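Week 6 handout: Wood movement and how furniture makers allow for it

Read before the Wednesday class. The exercises are at the end and should be handed in on paper.

1. Why wood moves

Wood takes in moisture from the air and gives it back. When it takes in moisture it swells, and when it dries it shrinks. The movement is mostly across the grain. Along the grain it is so small that we normally leave it out of the calculation.

A board cut flat from the log moves more in its width than a board cut on the quarter. Please learn this difference well, many mistakes in the November test came from it.

2. A simple calculation

Take a solid table top 500 mm wide. In the workshop at Jollport we measured the same top again after the humid season, and it was 508 mm. The change is 8 mm, or 1.6 per cent of the width. If this top is screwed tightly to its frame on both sides, either the screws will bend or the board will split.

3. Three usual solutions

Slotted screw holes let the top slide a little over the frame. Wooden buttons do the same work and are easier to replace. Frame and panel construction keeps the wide board loose inside a groove, so the outside size stays almost constant.

4. Small cabinets and drawers

In small pieces the movement is also small, but a drawer has little free space. Leave a gap of 2 mm above a solid front. Look also at the direction of the grain in the top and compare it with the direction in the sides. 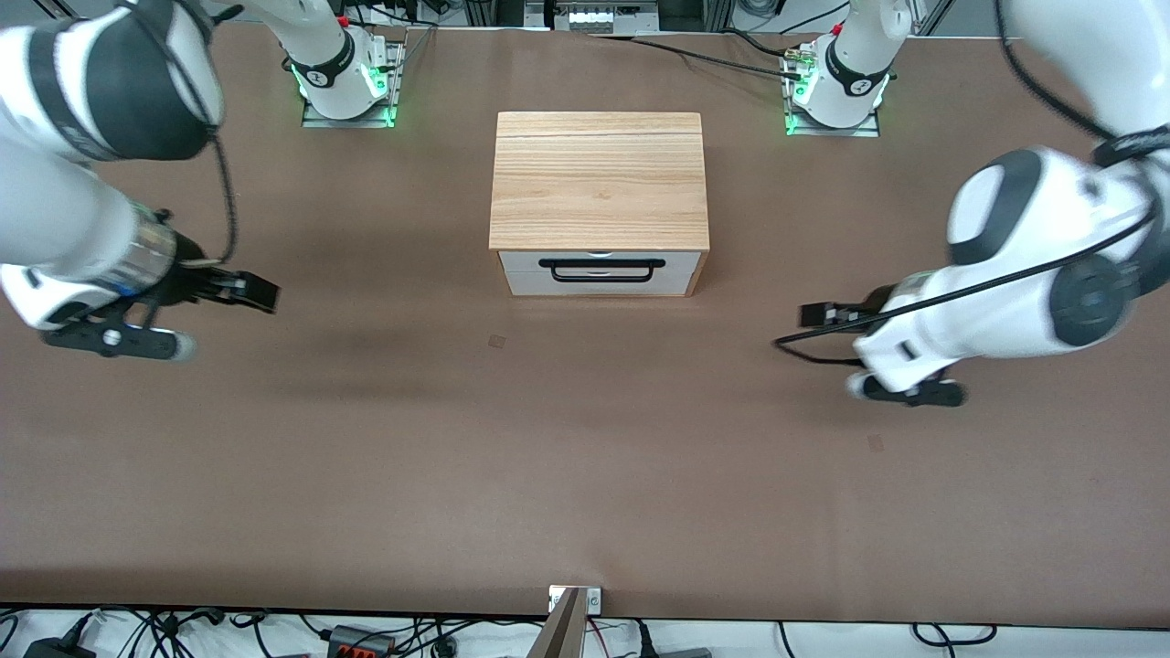 Fig. 3. Small drawer cabinet with a light wooden top and white drawer front.

Exercises

a) Calculate the movement for a solid top 660 mm wide, using the percentage from section 2.
b) Read Moriarty, page 66, and explain the drawing of the button in your own words.

Questions to Barry Bunting, after class.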